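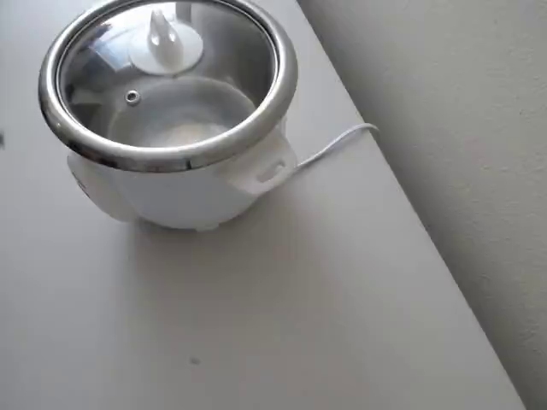 白色小型电饭煲，配玻璃盖与金属包边。

关于机器能否承担家务劳动，近来讨论甚多。本博客前几篇文章谈的是车间，主要涉及装箱、拧紧和上下料；本篇改谈厨房，并且只谈煮饭一项。选择煮饭，是考虑到这项劳动早已被自动化过一次，而且自动化得相当彻底。电饭煲按下开关以后，升温、沸腾、焖制、保温均由机器完成，几代人对此习以为常。剩下来归人做的部分，恰好是目前家用机械臂研究中反复出现的题目：取盖、量米、淘洗、加水、擦干锅底、放回内锅、合盖、插电、按键，饭熟后盛出，最后清洗。

以下意见为笔者个人看法，不代表任何单位。

一、任务的边界

评价一台机器会不会煮饭，首先应当说明从哪一步算起，到哪一步为止。笔者四月间整理了一批公开演示和内部交流材料，发现各家对“煮饭”的界定差别很大。有的从米已入锅、水已加好开始，机器只负责合盖与按键；有的包括量米，但米事先装在敞口的杯子里，杯子摆在固定位置；从米袋开始、到内锅洗净倒扣为止的完整流程，笔者只见到Tallel项目组作过系统测试。

界定不同，成功率便无从比较。合盖按键一段，做到接近全部成功并不困难。完整流程则是若干环节相乘的结果，每个环节哪怕只有少量失误，连起来也很可观。建议今后凡公布此类数字，同时公布起点、终点以及人工介入的次数。人工介入应包括把歪了的锅扶正、把掉落的杯子捡回原处这类动作。演示人员往往不把这些算作介入，而在家庭中，这正是住户要起身去做的事。

二、盖子

玻璃盖是第一个难点。人看玻璃盖，并不觉得有什么特别；机器看玻璃盖，看到的是盖后的内锅、盖面上的反光，以及两者叠在一起的结果。深度相机在玻璃上常常取不到可靠读数，在抛光的金属包边上又容易取到错误读数。上面照片里的这只锅两样都有：包边很亮，盖面上映着周围的暗影，锅底泛白的一片，隔着玻璃也分不清颗粒。

盖顶提手的形状同样重要。圆钮从哪个方向夹都可以；照片中的提手是竖直的鳍状，有厚薄之分，夹爪的朝向须与之配合。朝向错了，夹得住也容易滑脱。Tallel项目组在完整流程中共进行827次尝试，按其记录，开盖与合盖环节的失败多于按键环节，其中相当一部分是盖子已经提起，但放下时未能落入锅口，斜搭在边沿上。斜搭着的盖子，机器往往判定为“已合上”，随后照常执行下一步。笔者认为，这类错误比抓空更值得重视。抓空以后机器会重来，误判以后则不会。

三、米与水

米是颗粒物，水是流体，二者都不适合以“抓取—放置”的方式处理。目前较为稳妥的做法是称重：内锅置于秤上，边倒边读数，到量即停。这一做法精度足够，代价是台面上多出一台秤，且内锅要多搬一次。

淘米的情况差一些。淘米的要点在于搅动与沥水，沥水时倾斜过快则米随水出，过慢则耗时。有经验的人以手掌挡住锅沿，凭手感控制；现有夹爪大多没有相应的触感。Drerklow公司的方案是取消这一步，改用免淘米。从工程角度看，这一选择合理，也完全可以接受，但应如实写明，不宜在宣传材料中称为“全流程自主煮饭”。

加水之后还有擦干锅底一步，说明书上一般都有要求，演示中却极少见到。锅底带水放回，轻则有异响，重则影响加热和使用寿命。机器擦拭一个圆弧形的底面，需要一手托锅、一手持布，锅内还盛着水和米，不能过分倾斜。笔者所见的材料中，双臂系统偶有完成，单臂系统均予以省略。

四、电源线

家务场景中的线缆问题长期被低估。工厂里的线走线槽，有固定夹；家里的线随手一放，每天的位置都不相同。照片中的白色细线从锅的右侧后方伸出，斜着经过台面，到靠墙的一边便看不见了，线与台面颜色又相近。对于视觉系统，浅色线在浅色台面上本来就难分辨；对于运动规划，看不见的那一段通向何处、余量多少，都只能推测。

实际后果是拖拽。机械臂搬动锅体时，若线已绷紧，锅会转向，盖子随之错位。Hutapea实验室的处理办法是要求锅体始终不动，只移动内锅和盖子，所有动作围绕一个固定锅位来安排。这与工厂的工装夹具是同一思路，效果也最稳定。问题在于，许多家庭的台面并不宽裕，电饭煲用时取出，用后收起，固定锅位等于占用一块长期不能他用的台面。

至于插头的插拔，笔者认为现阶段不应交给机器。此项操作涉及用电安全，湿手、湿夹爪均属禁忌，由人完成只需片刻，不值得冒险。

五、时间与值守

Dredgate的试用住宅提供了较有参考意义的时间记录。在固定锅位、免淘米、秤量加水的条件下，机器从取米到按下开关用时45分钟。同样的工作，熟练的成年人几分钟即可做完。支持者认为，机器的时间不值钱，慢一些并无妨碍，住户可以去做别的事。笔者原则上同意，但须附加一个前提，即住户确实能够走开。

据同一份记录，在68次试用中，有6次全程无人进入厨房。其余各次，住户或者应提示前去处理，或者并无提示而自行前去查看。后一种情况尤其应当引起注意。住户尚不信任机器，每隔一会儿便要看一眼，劳动的形式由动手变为看守，负担未必减轻。一位住户在反馈表中写道，周日早晨原想多睡一会儿，结果一直在听厨房里的声音。

六、车间经验的适用范围

常有同行主张，装配线能做的，厨房迟早也能做。这一判断就动作而言大体成立，就条件而言则有出入。车间可以为机器改造环境，统一来料，限定光照，设置围栏，异常品由专人剔除。家庭环境难以如此要求。锅会换新，米会换牌子，盖子洗完可能放在沥水架上，也可能仍在水槽里。

不过，车间有一条经验值得直接搬用，即异常处理的写法。成熟的产线对每一种停机都有编号、有处置步骤、有恢复点。家用系统在这方面普遍薄弱，出了问题多半只提示“任务失败”，从头再来。米已入锅而水未加足时从头再来，结果便是再加一份米。Hutapea实验室的系统能够在中断后先称一次内锅，再决定从哪一步继续，做法朴素，却解决了不少实际问题，希望其他团队予以参考。

七、目前的判断

就煮饭一项，笔者的判断如下。合盖与按键，机器已经能做，但单独为此购置机械臂没有意义，带预约功能的电饭煲早就覆盖了这一需求。量米与加水，在有秤、有固定容器的条件下能做。淘米与擦锅底，尚不能可靠完成。洗内锅，可以借助洗碗机绕开，但并非每一种内锅都允许机洗，须查说明书。插拔电源，不建议做。

对于手部力量不足或行动不便的住户，上述判断应当另行考虑。此类住户最吃力的环节是端起盛满水和米的内锅，而这恰恰是机械臂较为擅长的。若将系统目标收窄为“搬锅”，其余步骤由人在坐姿下完成，现有技术已接近可用，成本也会大幅下降。笔者更希望看到这样的产品先行出现。

下一篇拟谈盛饭与清洗，其中饭粒粘附夹爪的问题，Drerklow公司已有一份较详细的测试说明，待读完后再作评述。读者如有家用试用记录愿意提供，请在留言中注明锅型、盖型以及台面尺寸，缺少这三项的记录难以相互对照。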